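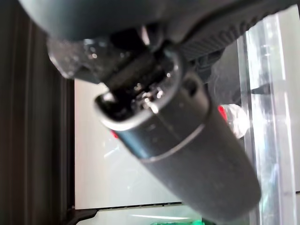

# My first day as a robot's right arm

I dropped the can four times before lunch. It was a small can, too, the kind you'd pick up while thinking about something else entirely, and that was more or less my problem. I've been picking up cans my whole life without ever once noticing how I do it.

The place is called Dovbridge, and it's an industrial unit past the tile warehouses, the sort of building you drive by twice before you find the door. Inside there's a shop that isn't a shop. It has shelves and price rails and bottled drinks and a few of those blue shopping baskets, and a humanoid robot that spends its days getting the groceries. Or rather it spends its days being walked through getting the groceries by a person in a headset, over and over, and the hope is that one day it'll manage without the person.

I'd come to be the person. (I'd asked very nicely. It took three emails.)

## "Don't think about your hand"

Karla Cuevas runs the floor. She used to teach adults to drive, and after ten minutes with her I'd decided this was the best possible training for the job. She has the same steady voice I remember from my own driving instructor, the one that says "okay, and brake" half a second before you know you need to.

She got me into the headset and handed me two controllers. The robot sees, I see. I move my right hand, the robot's right arm moves too, a tiny bit later. The tiny bit later is the part that gets you. You reach, you feel you've arrived, and the arm is still on its way, so you reach further, and then you've shoved a bottle to the back of the shelf.

"Don't think about your hand," Karla said. "Look at the bottle and go slow."

"How slow?"

"Embarrassingly slow."

So I went embarrassingly slow. The strangest bit, and I wasn't ready for this, is looking down. You tip your head to check the basket and there are two silver legs standing where yours ought to be. I let out a small yelp. Karla said everyone does, and that one visiting engineer took the headset straight off and went for a walk.

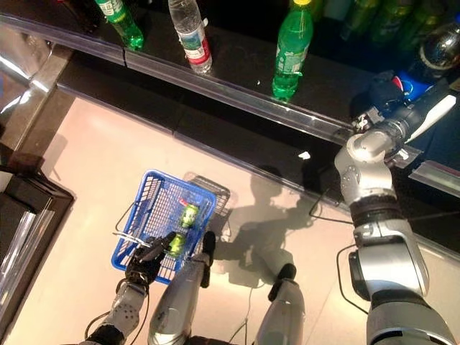 *Looking down on the job: two green cans in the blue basket, and the right arm over at the drinks.*

The basket has its own set of headaches. The left hand hangs on to the handle while the right does the fetching, and I kept forgetting I had a left hand at all. I'd be all wrapped up in my can, feeling terrific about my can, and my left arm would have drifted off so that the basket wasn't where I'd left it. That's how I lost cans two and three. Can one I simply let go of, for reasons I still can't explain. Can four slipped out when I squeezed too near the top.

## What counts as a good one

Every attempt is called an episode here. You say "start," you do the thing, you say "stop," and then it gets a mark: keep, maybe or bin. The marking is done in a program called Ternix, which looks like something you'd use to do your taxes, and it plays back all the cameras side by side with a little graph of what the joints were up to.

I assumed keep meant perfect. Not so! Iraís Olvera, who does most of the reviewing, sat me down with a cup of tea and showed me a run I'd have thrown out. The operator goes for a bottle, misses by a finger's width, backs off, has another go and gets it. It's a bit ugly. Iraís loves it.

"If I only keep the beautiful ones, the robot never sees what to do after a miss," she said. "And it's going to miss. It'll miss all the time."

What she bins is dithering. An operator hangs in front of the shelf for six seconds making up their mind, and the robot learns to hang in front of the shelf for six seconds too, minus the making up its mind. She bins talking-with-your-hands as well, which took out two of mine. I'd turned to ask Karla something and gestured with the controller, and somewhere on a hard drive there's a recording of a humanoid robot making a vague, chatty wave at a row of soft drinks.

On the day I visited, the count on the office whiteboard was 2722 kept episodes, and they want 3000 before they train the next version. The previous round used 2000 and was, in Iraís's words, "fine with bottles and rude to everything else." It would pick up anything as though it had a neck. 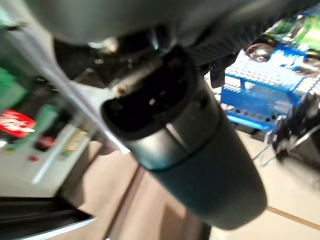 I got a bit obsessed with the wrist camera after that. I'd been steering by the head view all morning, since that's what you're given in the headset, and I'd never thought about the fact that the arm has eyes of its own down near the business end. Iraís played me a few minutes of it and it's a wild watch, like being strapped to somebody's glove. Things swing in, go soft, vanish behind the hardware. There's one moment where everything off to the left is a smear of shelf and label, and yet over on the right the blue basket sits there with all its rows of little holes, tilted over, perfectly easy to make out. Iraís likes a bit of that. She says you can tell a calm operator from the wrist view alone, and she'd know within a few seconds whether it was Karla driving. Mine she described as "nautical."

## The shop that keeps moving

I'd pictured the same can off the same shelf all day long, and they do plenty of that. But in between, somebody goes in and messes with things. The bottles get shuffled along. The basket starts somewhere else. One of the lights is turned off for an hour. Karla has a sheet of these changes taped up beside the door and works down it with a pen, and she gets quite cross if you tidy up.

The reason goes back to December, when they'd recorded for a fortnight without moving a thing. The robot learned it beautifully. Then a cleaner nudged the shelf over by about the width of a hand and the robot spent the whole next morning reaching, with enormous confidence, for the air where a bottle used to be. They still have the footage and they still show it to new operators. I've seen it and I felt terrible for the thing.

There are other ways of doing all this. In the back room they have a smaller arm, a Kozan, which you teach by taking hold of it and moving it around yourself. I had a go on that after lunch and it was bliss, no headset and no lag, just you and the arm pushing a cup across a table like a couple of kids with a Ouija board. I asked why they don't do everything that way. Karla pointed out that the big one has two arms and two legs and I've only got the two hands, and also that I'd be standing in the way of its cameras. Fair enough.

## Is it work?

It is, and I'd like that on the record, because I went in thinking it sounded like being paid to play a video game. By three o'clock my shoulders were up around my ears. The regular operators do forty minutes on and twenty off, and they've got a stretching routine pinned up in the kitchen that they all make fun of and all do. The headset leaves a red line across your forehead that I took home on the train.

I asked Karla the question everyone asks, whether she's teaching a machine to take a job off someone. She didn't brush it off. The project is paid for by a company called Wevelex that wants help with overnight restocking and order picking, and she says she's thought about it a lot, mostly on the drive home. Her dad stacked shelves at night for eleven years and his back is ruined. She'd have liked him to have a robot. She'd have liked him to have kept his wage as well, and she doesn't think it's up to her which of those a company goes for. Iraís thinks we're all getting ahead of ourselves and that anyone worried should come and watch it try to pick up a bag of chips.

I did watch it try to pick up a bag of chips. It was on its own for that one, no headset, all of us standing back behind a strip of yellow tape. It leaned in, thought about it, closed its fingers on the very corner, and the bag came up off the shelf and hung there, turning a little. Then it went down behind the shelf. Karla wrote something on her sheet. Iraís said, "Better than Tuesday," and went to fill the kettle.

My own tally for the day was nineteen episodes, of which Iraís kept seven, and she let me know by email that evening that an eighth had been moved up from maybe. It's the one where I nearly lose the can and catch it against the side of the basket. I've watched it more than I'm going to admit to here. Karla's asked if I'd like to come back once they've moved on to the fridge section, and I've already said yes, though I've been told to bring my own cushion for the breaks.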